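We use cookies to keep you signed in. By continuing to browse you accept our cookie policy. Accept | Manage

Budget for a second arm, or spend it on sim first?

treseck_lab
We have money for 2 arms on paper, but grippers and mounts weren't in the quote. Thinking of buying one arm now and putting the rest into a workstation for simulated kitchen tasks. Anyone planned it this way?

furkel44
I'd buy both. Our second arm came 11 weeks after the first and we lost the spring to it. Sim time is cheap but it won't tell you what your cables and mounts cost.

Usha Warrier
Disagree. Lay out the counter in sim before you order anything. We moved our base twice on screen and dropped a 440 dollar pedestal from the list.

furkel44
440 is small change next to an arm.

Usha Warrier
Sure, but we also found the reach was wrong for the back of the counter. That would have been a new table.

treseck_lab
Reach is my worry too. The Rakena bench is fixed to the wall. I've put roughly 300 aside for brackets and will hold the second arm until the layout settles. Current kitchen layout attached, comments welcome.

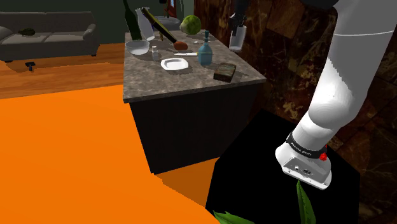
Kitchen layout in sim, Franka arm at right, island in the middle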